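## 4. Evaluation of the Vudell suturing module

### 4.1 What was supplied

The Vudell module is sold by Teltine as an add-on for two-arm surgical training robots. The package under review had control software, a calibration routine, a year of remote support and a stock of practice pads. It does not include the arms. We ran it on the two-arm unit already installed in the skills laboratory at Pruvdale, where the supplier's engineer completed the set-up in 2 visits. The list price at the time of purchase was £3,510, pads included.

The module offers two modes. In assisted mode the operator drives both arms from the console and the software limits the force on the tissue. In shared mode the software proposes a needle path and the operator accepts or overrides it for each bite. All results below are for shared mode unless stated.

### 4.2 Procedure

Trials were carried out by Jhun Dumlao and Analyn Tolentino, both of whom had used the arms before but not the module. Each trial consisted of closing a single straight incision in a pad with interrupted stitches, tied and cut by the instruments. A trial was stopped if the thread fouled an instrument and could not be freed from the console.

We attempted 194 stitches in total. The scoring sheet was adapted from the one used by Verbruggen for manual closure, with the items on hand posture removed. Video from every trial was scored by the operator who had not performed it. Disagreements were settled by watching the clip again together, and where we still differed the lower score was kept.

### 4.3 Observations

Needle placement was the strongest part of the product. The proposed entry points were accepted without change in 83 per cent of bites, and most overrides came near the ends of the incision, where the software tended to aim too close to the margin.

Thread handling was weaker. The module does not track the thread at all — only the needle and the instrument tips — so it will plan a movement straight through a standing loop. Both operators learned to clear the long strand to one side before asking for the next path. Cut pieces also stayed on the pad unless the operator chose to move them, and the manual gives no advice on this. Figure 3 shows the instruments and thread during the work.

The force limit worked as described in the data sheet, though its default setting was too cautious for our pads and had to be raised. The setting is lost when the console restarts. We reported this to Teltine and were told a correction was planned for the November release, which we have not tested.
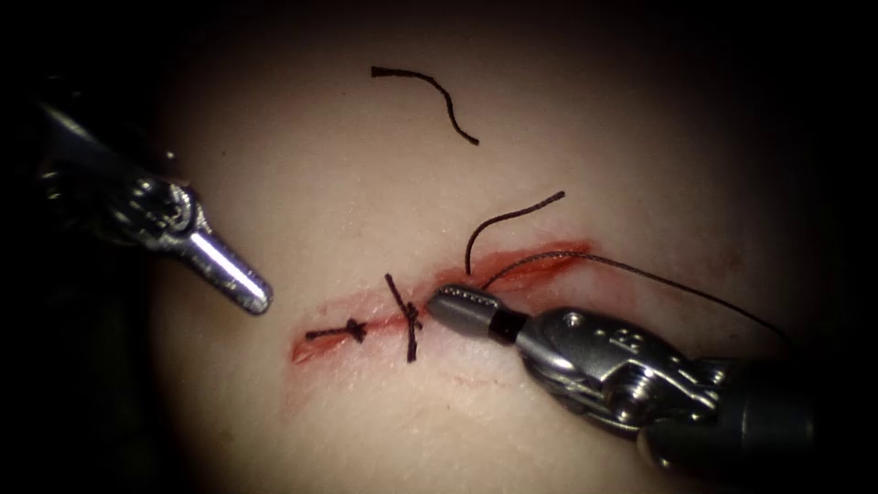
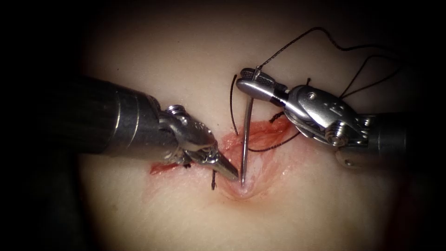
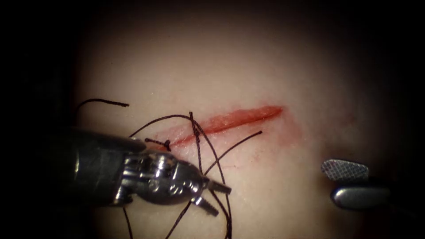

**Figure 3.** Suturing of a straight incision with two robotic instruments. Top: two completed stitches, with a cut piece of thread on the pad above the wound. Middle: needle held in the right instrument, its point at the lower edge of the incision. Bottom: one tied stitch at the left end, with loose strands around the left instrument and both sets of jaws open.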